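Filed under: Home & Tidying | Small Storage | Photos

The Wire Basket Pages

I've been promising a basket post since January, so I finally got on with it! The plan was simple - get the black wire mesh one on the table, have a proper look at it, and decide what on earth is going to live in it. It came from Jindwood, the little homeware place out past Clurkow, and it cost me 18 pounds, which I thought was a bit steep for some wire until I got it home and went soft on it.
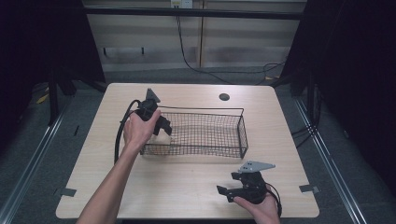
Black mesh on pale wood - I do like the two together.
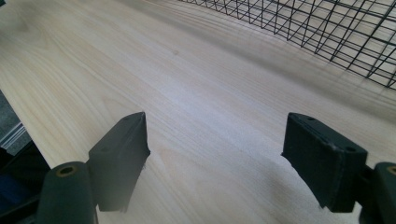 My first idea was post. We get so much of it (who is still sending us catalogues?) and it all ends up in a heap by the toaster. A shallow basket suits letters nicely because you can see straight through the sides, so the gas bill can't hide at the bottom for weeks. The trouble is pens. Anything thin works its way through a grid sooner or later, and I've already got a jar for those.

Second idea, napkins and placemats. Lovely in theory, but ours are the big Birnine ones and they'd have to be folded over twice, and I know full well that I won't keep that up past the first week.

Third idea, and the one I'm leaning towards, is seed packets. I counted mine last night and there are 112 of them, all stuffed in a biscuit tin. Stood on end with a bit of card between the veg and the flowers, they'd be so much easier to flick through. I might have to be strict about the old ones though - I found 13 packets of the same lettuce!

A few of you asked about cleaning mesh. I use a dry paintbrush for the dust, then warm water with a drop of washing-up liquid, and I dry it straight away with an old tea towel. Don't leave it on the draining board overnight or you may get rust spots on the rim.

Next page will be the drawers in the Dimaculangan sideboard, once I've found the missing knob.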